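Moisture load in small bathrooms: exhaust sizing and make-up air
Speaker notes, Tuncay Ağca
February 15, 2018

Slide 1: Scope
Residential exhaust only. No kitchens, no pools. The material comes from the January survey of the Mornerent rental units. Thank Akyol for the duct drawings before moving on.

Slide 2: Where the air comes from
A fan removes only as much air as the room can replace. With the door shut and the window sealed, the replacement air comes under the door. Go through the units quickly: 1000 litres is one cubic metre, so a fan rated at 300 cubic metres per hour moves 5000 litres a minute. The rating is at zero static pressure. Say that twice.

Slide 3: Door undercut
Tenants ask for tight doors for privacy and noise. Installers trim to the threshold. Our test door had an undercut of 16 mm. Measure from the finished floor after tiling, and include any mat the tenant is likely to leave there. If the gap can't be enlarged, specify a transfer grille and check its free area, which is less than its face area.

Slide 4: Enclosures and surfaces
A glass enclosure holds humid air near the source while its panels are closed. Tile sheds water to the grout lines and the floor, and that water still has to evaporate. Place the intake close to the enclosure, on the far side of the room from the door, so the path crosses the whole room. 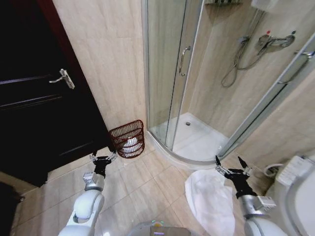
Slide 5: Duct runs
Show the Flodport layout. Three elbows and a long flexible section, all before the roof cap. Replace flexible duct with rigid where the colour code on the drawing is red. Slope horizontal runs toward the outside. Insulate anything in an unheated attic.

Slide 6: Controls
Timer or humidistat. The Kuvow units in block 318 use a humidistat with a fixed setpoint, and it runs on through humid summer weather. A timer is cheaper and easier to explain to tenants.

Questions. Leave slide 3 on the screen.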